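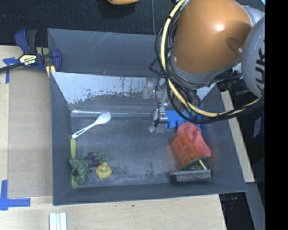 Unit 7: Evaluating a bin-picking kit
Course handout, Lindton Automation Program
Revised July 3, 2023

The unit under review is the Griketen picking kit, sold as a two-finger gripper, a cable set and the Uibo grasp planning software. The arm is not included. Grorneline, the distributor, offers a paid setup service, which is not covered in this unit.

7.1 Test method
Fill the bin with mixed items: at least one cloth, one hollow item, one thin item such as a spoon, and several soft or rounded toys. Do not sort or space them. Clamp the bin to the table and mark its position with tape. One attempt is one descent of the gripper, whether or not an item is lifted.

7.2 Results to work from
Attempts logged: 1161
Successful picks: 514
Success rate: 44.3 percent
A pick counts as successful if the item is held clear of the bin walls for 9 seconds.

7.3 Points to check
Cable slack. Loops must clear the bin wall at the lowest reach of the arm.
Wall clearance. Items lying against a side wall limit the approach angle. Log them separately.
Occlusion. Note any item partly covered by another before each attempt.

7.4 Assignment
Write a one-page purchase recommendation. State the success rate you would require for a mixed bin and how you would test for it. Reports are due in August.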